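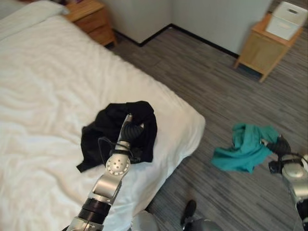
One night in Wedel before the early ferry – stay by the harbor or up in town?

Posted 2021-08-06 in Ferries & Islands
2,576 views

slowboat_south

Hi all, sorry if this has been asked, search is giving me threads from years ago and half the links are dead.

Two of us, end of the month, coming into Wedel by train in the evening and then out on the first ferry to Sturnum next morning. Six nights on Sturnum, then home the same way. So really it's just the one night in Wedel on the way out and I'm going round in circles over where to sleep.

Option one is a room right by the ferry harbor. $73, no breakfast, shared kitchen, cancel up to the day before. Option two is a proper hotel up in the old town near the station, nicer, breakfast included but it starts at 7 and the boat is at 7:20 so that's no use to us at all. Also quite a bit more money.

Things I can't figure out –

Is there any bus from the station down to the harbor after 10 at night? Timetable on the city site has a little letter next to the late ones and no key anywhere. Our train gets in 9:48 if it's on time.

How early do you really have to be there as a foot passenger. Ticket says 45 minutes. Friend who went says she walked on with five minutes to go but that was off season.

And bags. We have one big suitcase each plus day packs. Confirmation email talks about Ender luggage tags, is that included or something you pay for? Does the bag go all the way to the hotel on Sturnum or only to the dock?

Last one, is it worth looking at the afternoon boat instead and having a slow morning in Wedel. Everyone says the old town is lovely but I hate losing half a day on the island.

Not driving, not bringing bikes. Any help appreciated, need to book by tomorow really.

gullwatch

Harbor. Every time. We did the station side once and never again.

Late bus – the little letter is for school terms I think, or it was. In July the last one we caught left from stop 4, outside the station on the left as you come out, 9:55. So if your train is on time you make it and if it's six minutes late you don't. There's a later one but it goes the long way via the hospital and drops you at the top of the harbor road, then it's downhill on cobbles with the cases. Doable. Noisy. Taxis do wait for the last couple of trains but there's not many of them and people with kids get there first. Walk takes us 25 minutes without bags, I'd say longer with.

If it was me I'd look at the train before. Even if it means sitting in Wedel for an hour with a beer. Kitchens stop early down there though, eat before you get on the train or bring something. The kiosk at the ferry terminal closes with the last boat and the next food is up the hill again.

Check in. 45 min is what they print for everybody, cars and all. Foot passengers get let on in one go, the gate closes 10 minutes before and they do mean it. I've seen a family standing there with the ramp still down and the guy just shaking his head. Be there by 6:50 and you'll be fine, 6:40 if you want to hand over cases.

Ender – they are the luggage people, seperate company from the ferry. Tag is included if you booked the through ticket (train + boat). If you booked boat only you pay at the desk, per piece, cards ok. Bag goes in the cage on the quay at Wedel and comes out of the cage on Sturnum. It does NOT go to your hotel unless you've bought the door service and that has to be done the day before, online, before noon. The email makes it sound like it all happens by magic. Doesn't.

Also for the cage, your name on the case, not just the tag. Tags come off. Ours did.

Room by the harbor – ask which side it faces. Harbor side gets the freight boat very early with the reversing beeper. Back side is dead quiet. Same price where we stayed.

Afternoon boat, no. It's the one all the day trippers' stuff goes out on and in August you'll stand. Take the early one, the light coming out of the estuary is worth the alarm on its own.
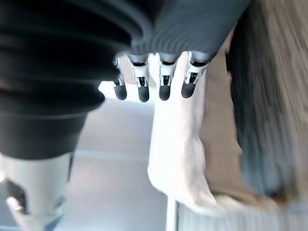 two_left_boots

Going to disagree a bit with the above, no offense gullwatch, most of that is spot on.

I'd do the old town and the afternoon boat. Hear me out. You get in at nearly ten at night, you're tired, you're up again at 5:45 for a boat, you get to Sturnum mid morning and then your room isn't ready till 3. We did exactly that. Spent four hours dragging ourselves up and down the front waiting for a key, had a fight about sandwiches. Second trip we slept in, had the hotel breakfast, walked the old town walls (free, go counterclockwise, the steps are better that way), left the bags at the station lockers and got on the 2:15. Arrived, room ready, shower, dinner. Lost nothing really.

Yes it's busier. Sit inside on the lower deck at the back, everyone runs up top for the view and there's always seats.

Lockers – the big ones only take coins. There's a change machine and it was broken both times. The bakery opposite will change a note if you buy something.

On the bags, I never paid Ender. Ramp is fine for a case with wheels, there's racks just inside on the car deck level. Only thing is you have to get in early to get rack space, after that it's the aisle and they shout at you. With two big suitcases in August maybe pay. Up to you.

One thing not mentioned. Wind. If it's blowing from the west they switch the early sailing to the other port and put buses on from Wedel harbor, and that bus leaves BEFORE the boat would have. Happened to friends of ours. You get a text the night before if they have your cell number. Check the booking actually has your number with the country code, the form drops it if you use the plus sign.

If you do end up going early, ring the place on Sturnum and ask to leave bags at the desk. Most say yes. Then rent bikes from the yard behind the church not the one on the quay, same bikes, less money.

marshlight

not answering everthing but the Marulanda is good if you want somewhere in between. Small guesthouse halfway down the hill, ten min walk to the boat and you can hear the station announcements from the front step so you're not far that way either. Late key box, code by email, no need to get there for a certain time. They do a bag breakfast if you write the day before – roll, boiled egg, apple, juice. Saved us.

Rooms are plain. Beds good. White sheets, white walls, nothing to look at, you're only there seven hours anyway. No elevator! Ask for first floor if the suitcases are heavy. Stairs are narrow and turn twice.

Do what we do now, one night bag between the two of you with toothbrushes and tomorrow's clothes, leave the big cases shut downstairs in the hall (there's a locked closet, ask in the email). Clothes for the boat go out on the bed last thing at night so you're not digging round in the dark at half past five. Long sleeves even in August. It is cold out there till the sun's properly up. 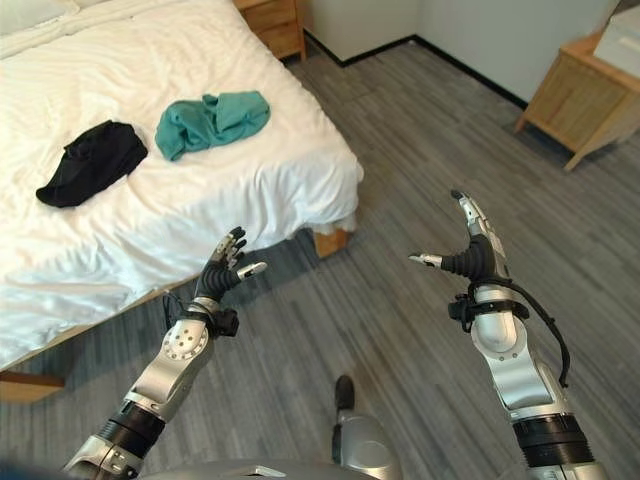 One black, one teal, out on the bed.

Oh and the door service with Ender, agree with gullwatch it's before noon the day before, but on the way HOME it's different, has to be booked by 6 pm at the desk on Sturnum in person. Desk shuts for lunch. We missed it and carried.

Early boat for me. But I'm a morning person, my husband would say the opposite.

slowboat_south

Thank you all, this is so useful. Didn't know about the country code thing, just checked and yep, it had eaten ours. Fixed.

Think we're going early boat. Looked at the train before like gullwatch said and it's the same fare if I change it today, gets in 8:48, so that sorts the bus. Marulanda has a room left on the second floor, waiting to hear if they'd swap it. If not it's the harbor room and I'll ask for the back.

two_left_boots I've saved yours for the trip home, we come back through Wedel with a whole afternoon before the train so will do the walls then. Counterclockwise.

Anybody know if the lockers fit a 30 inch case? Station site only gives it in liters.

gullwatch

Big ones do, lying down, wheels in first. There's only one row of them so go straight there off the boat bus.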